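Grunimdale Kitchen Gallery: The October Fault

Welcome back, and thank you for all the kind notes since the last gallery! I'm Ifeanyi Olatunji, and I look after the Shehu arm at Grunimdale, which is our counter-top helper for people who find lifting and reaching hard at home. We had a good long run of it, 651 practice pickups without much to grumble over, and then one afternoon in October the arm closed on a plastic cup and simply would not let go. It kept squeezing until the cup split, and when I pressed the pause key on the tablet it went on squeezing (my heart was going, I can tell you). The red stop button on the wall did its job, thank goodness, and no one was hurt.

The fault took us far longer to find than I'd like. Our friends at Barnano read through 2,760 lines of log with me, over more tea than was good for any of us, and at line 971 there it was: the grip sensor had dropped out, and the software had carried on with the last number it heard, which was a very light touch. So as far as the arm knew, it was barely holding the cup. The pause key only stopped the arm from traveling and left the fingers to themselves, and that part was my own oversight. Grurnance have since sent a new sensor cable with a proper locking plug, and we've put in 63 careful pickups on it so far, with me standing right beside the button for every one.

I do love these kitchen counters, all crowded up the way a real one gets, with the cutting board in the middle, the toaster at the back and those lovely blue-green tiles. Do take your time over the gallery.

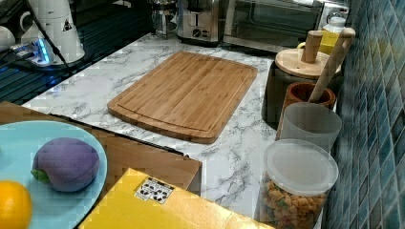

What does the arm do now if the grip sensor drops out?
It stops moving, holds the grip at its present force for two seconds, then opens slowly and waits for a person to restart it.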